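The Cleanup Task

At Cisternas Community College, a robotics club spends its spring on the least glamorous job in the building

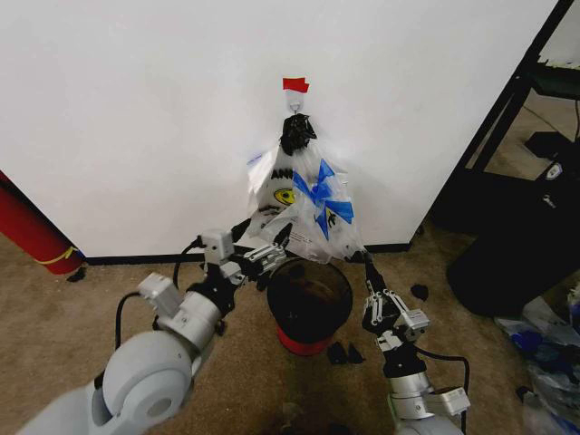 The club meets in a long room at the back of the engineering wing, past the machine shop and the vending machines. Students start drifting in at 4 p.m. and the last of them leave when the building closes. Nine are regulars. A few more show up when there is food, and two alumni come back on evenings when they can get off work.

They call themselves Talon, a name picked years ago by members who have all since graduated. In its early years the club built combat robots, small wedge-shaped machines that tried to flip each other in a plywood box. The box was taken apart long ago and some of its panels are now shelves. What the club does now is slower and harder to explain to visitors at the fall activities fair. It teaches a two-armed robot to pick up after people.

The work is aimed at a student competition called the Gomia Challenge, which is open to two-year colleges and high schools in the region. Each year the organizers publish a set of household and janitorial tasks, and each team picks one and prepares it. On the day, a team gets three attempts, and the judges score how far the robot gets without help. This year's list included folding a dish towel, loading a cutlery tray, watering a plant and tidying a waste corner. Most teams went for the towel. Talon took the waste corner.

The rules for that task run to less than a page. There is a bin on the floor and a bag hanging on the wall. There are scraps on the floor near the bin. The robot has to handle the bag, get the scraps off the floor and leave the corner in better order than it was in. The rules don't say what kind of bag, what kind of bin or what kind of scraps, and a team finds out only when it arrives.

"We read it and thought it was the easy one," one second-year student told me. She is studying to be an electrical technician and joined the club to get practice with wiring. "Then we hung up a bag and tried to grab it."

Plastic film is a difficult material for a robot. A block of wood stays the same shape when a gripper closes on it. A bag folds, slides and swings away. If it is clear, the cameras have trouble with it as well, and a depth sensor may report the wall behind the bag where the bag ought to be. The club's first program, written over the winter break, looked for the bottom corner of the bag and reached for it. It worked on a paper bag and failed on nearly everything else.

Tape helped. The students found that a bag with bright blue tape across it was much easier for the software to pick out than a bare one, and for a few weeks they practiced only on taped bags. One of the alumni warned them that the program would end up looking for tape. He was right, and the club had to go back and mix in plain bags, printed bags and bags tied off at the top in various ways. It cost them most of March. The taped ones are still in use, as one kind among several.

The robot itself came to the college through a grant that paid for lab equipment in the automation program. Classes have it in the mornings. The club has it after four, and anything it changes has to be changed back before the first class the next day. There is a sheet taped inside the cabinet door with the settings the instructors expect to find. Twice this year somebody forgot, and the club lost its access for a week each time.

Nobody in the club writes out the robot's motions line by line anymore. The students drive the arms by hand through a pair of control handles, doing the task themselves, while the computer records the joint positions and the camera views. Each recording is called a demonstration. A program called Kalusum, which the club gets under a classroom license, is then trained on the recordings overnight and produces something the robot can run on its own the next afternoon. Sometimes it produces something that waves the arms at the ceiling.

By the middle of April the club had 1,050 demonstrations on its drive. It had thrown out another 173, for reasons written down in a shared spreadsheet. I was allowed to read it. "Dropped bag" is the most common entry. Others say "driver sneezed," "bin moved, didn't notice," and "did it backwards." One says only "bad."

Driving is dull work and it is harder than it looks. Each session runs 60 minutes, and then the driver has to hand over. The rule came in after a student drove through an entire evening and it was found the next day that his last recordings were sloppy enough to make the trained program worse. The two arms have to be moved together, and the handles give very little sense of how hard a gripper is squeezing. New members tend to pinch too much. The experienced ones move slowly, stop before contact, and look twice.

I took a turn. The grippers went where I sent them, which was the trouble, and I knocked the bin over on my first try and pulled the bag off its hook on my second. On the third I got hold of a fold of plastic and held on to it for what felt like a long time, with no clear idea what to do next. A first-year student standing behind me suggested I let go. My three attempts are now in the spreadsheet with the others.

The scraps are a separate problem. The club uses black ones, torn small, because black on tan carpet shows up well on camera. They lie nearly flat, and the gripper fingers have to come down close to the floor without pressing into it. Carpet is forgiving in that respect. A hard floor is not, and the competition will be held in a gymnasium. The students know this and have asked for a sheet of flooring to practice on. When I visited, the request was still with the department.

There was some argument about order. One group wanted the robot to pick up the scraps first and deal with the bag afterward, on the grounds that the scraps were worth points and the bag was risky. The other group wanted the bag handled first, while the arms were in a known position. They tried both and kept scores on the whiteboard for two weeks. Bag first did slightly better. The students who had argued for scraps first say the test was too short, and they may be right.

The faculty adviser teaches motor controls and industrial safety, and she mostly stays out of it. She checks the emergency stop at the start of each meeting and makes sure someone is within reach of it whenever the arms are powered. Beyond that she answers questions when she is asked. She told me she would prefer that the club spend a season on a task it doesn't finish than buy a solution from somewhere else. She also said the students read manuals more carefully than they did three years ago, and she puts that down to the two lost weeks.

Several of the members don't plan to work in robotics at all. One is in the nursing program and came because her roommate did. She turned out to have steady hands and is now one of the club's best drivers. Another is training as an HVAC technician and takes care of the cables, which run along the outsides of the arms and catch on things if they aren't dressed properly. He re-ties them at every meeting. A third joined to improve his English and now keeps the spreadsheet.

For those who do want a job in the field, the club offers something their coursework doesn't have time for – weeks on a single problem. The college's automation program is built around factory equipment, where parts arrive in the same place every time. Graduates go to packaging plants and warehouses within an hour's drive. In recent years a few have been hired to collect robot demonstrations of the kind the club makes, and one of the alumni who comes back in the evenings does that for a living. He says the pay is fair and the chairs are better.

On my last afternoon with the club, the students ran the newest version of the program ten times in a row, with no one on the handles. A run counted if the robot took hold of the bag, released it without pulling it down, and then moved at least one scrap into the bin. Four of the ten counted. In two others the robot reached for the bag, stopped short and stayed there until someone reset it. One student wrote the results on the whiteboard and another took a photo of the board.

Four out of ten would not have placed last year. It was also the best the club had done. There was a short discussion of whether to record more demonstrations with the bag hung lower, or to work on the stops first, and they decided on the stops. Then somebody scattered the scraps again, the nursing student sat down at the handles, and the timer was set for another hour.

The regional round of the Gomia Challenge takes place in May, in the gymnasium at the county fairgrounds. Talon is scheduled for the morning session. Admission is free, and the waste corner will be set up at the far end, by the bleachers.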